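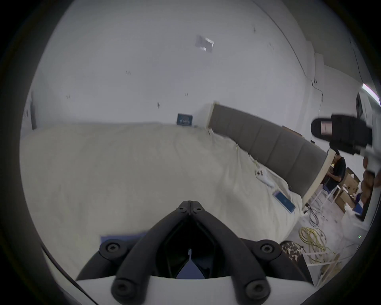 Maarja Vaher thought the second act could be saved if they cut the lighthouse. She had written this at the bottom of the script in green ink, and Corina read it twice on the train back from Lill.

The lighthouse was the only part Corina liked. It was also the only part the producers had paid for, so far as she could tell. Tarnis was a novel about a widow who keeps a light burning for ships that stopped coming years ago, and somebody at Bikus had decided it wanted songs. There were 26 of them now. Two were good.

"Did you see the note?" Urmas asked when she called.

"I saw it."

"She's usually right."

"She was right about Lakance?"

He didn't answer that. Lakance had closed after 63 performances, most of them to school groups, and Urmas still owed money on the revolving stage.

"The theater seats 2,705," Corina said. "Who is going to fill it? People who read the book? I've met both of them."

"Elínborg Ravn has said yes."

"To the part, or to lunch?"

"To lunch," Urmas said. "But she asked about the part."

Corina had heard that one before. Stars asked about parts the way people ask about a neighbor's surgery. She turned to the widow's big number, where the lamp goes out and comes back on in a different key, and hummed it under her breath. The man across the aisle looked up from his phone, then down again.

It needed a bridge. It might need a whole other composer.

"I'm keeping the lighthouse," she said.

"Tell Maarja that."

"You tell her. You're the one with lunch money."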